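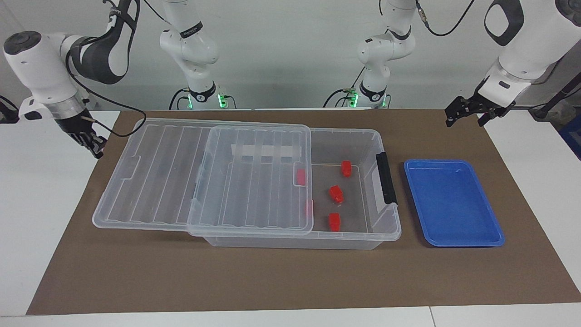
4. Setting Up the Lot Ledger for a New Winery Account

This section covers the first-time setup of the Clovard Lot Ledger for a winery that buys, blends, or bottles wine in bulk. Complete Section 3 (User Roles) first. You need an account with the Cellar Manager role.

Have the following at hand:
Opening inventory by vessel, in gallons
Vintage, variety, and appellation for each lot
Bond number for each premises
Transfer records for any lot received from another producer

4.1 Create the premises

1. Sign in and open Setup > Premises.
2. Select Add Premises. Enter the name and bond number as they appear on your permit.
3. Set the volume unit. The default is gallons.
4. Set the temperature basis for volume readings.
5. Select Save. The status changes from Draft to Open.

Caution: The volume unit is locked once the first lot is posted. To change it later, the premises must be closed and created again, and all lots re-entered.

4.2 Add vessels

1. Open Setup > Vessels and pick the premises.
2. For each tank, enter a vessel code, the working capacity, and the type (tank, barrel group, tote, or drum).
3. For barrels, create one barrel group per lot. Enter the barrel count and the nominal size.
4. Select Save All.

Vessel codes can have up to 8 characters. Letters, digits, and hyphens are allowed. Codes are not case-sensitive, so T-04 and t-04 are the same vessel.

Note: Barrels holding different lots must not share a group. The ledger applies topping losses across the whole group and cannot split them afterward.

4.3 Enter opening lots

1. Open Lots > Opening Balance.
2. Select New Lot. The system assigns a lot number. You may add your own reference in the Alias field.
3. Enter vintage, variety, and appellation. For a blend, enter each component as a percentage. Components must total 100 before the lot can be saved.
4. Assign the lot to one or more vessels and enter the volume in each.
5. Enter alcohol by volume. If no lab result is available, check Pending. A pending lot can be moved but not bottled.
6. Select Post.

Example: The Mikby premises opens with 1,634 gallons of a single-vintage red held in 2 tanks. This is entered as one lot with two vessel lines, not as two lots.

If the volume entered is greater than the working capacity, error 9 is shown and the lot stays in Draft. Correct the volume or the vessel record and post again.

4.4 Link purchased lots

1. Open the lot and select Source.
2. Choose Purchased in Bulk.
3. Enter the seller's name, bond number, and transfer record number.
4. Attach a scan of the transfer record (PDF only).
5. Select Save Source.

Caution: Do not combine a purchased lot with an estate lot until both have a saved source. The Estate Bottled claim is removed from the resulting blend and cannot be restored by reversing the entry.

4.5 Check and lock

1. Run Reports > Opening Inventory.
2. Compare the total for each vessel with the cellar sheet.
3. Correct any difference with Lots > Adjust. A reason code is required.
4. Select Lock Opening Balance. A second user with the Cellar Manager role must approve the lock.

After locking, changes are made by dated adjustment only. Go on to Section 5, Transfers and Blending.

Section maintained by Aicha Kamel. Last reviewed in May by Othmane Lamrani.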